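Lurside Unit 2 – Work Surface and Floor Inspection
Inspector: Rhodri Humphreys
Date: 2020-04-12

1. Fire exits clear – Pass
2. Extinguisher tags current – Pass
3. Aisle lighting – Fail. One tube out over bay 9. Replacement ordered.
4. Floor drains – Pass. Grate screws tightened.
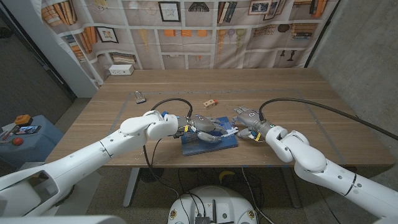 5. Benches and tables – Pass with comment. Tops must be stable, free of splinters and marked where a work area is assigned. The thin gray tape outlining the rectangle on the wooden tabletop is the accepted marking. Lifted corners are to be re-taped before the next shift. Solvent wipes are not to be used on bare wood.

6. First aid box – Fail. Eyewash expired in December.
7. Shelf load labels – Pass. Rack 36 relabeled.

Items 3 and 6 stay open until signed off by Eifion Humphreys.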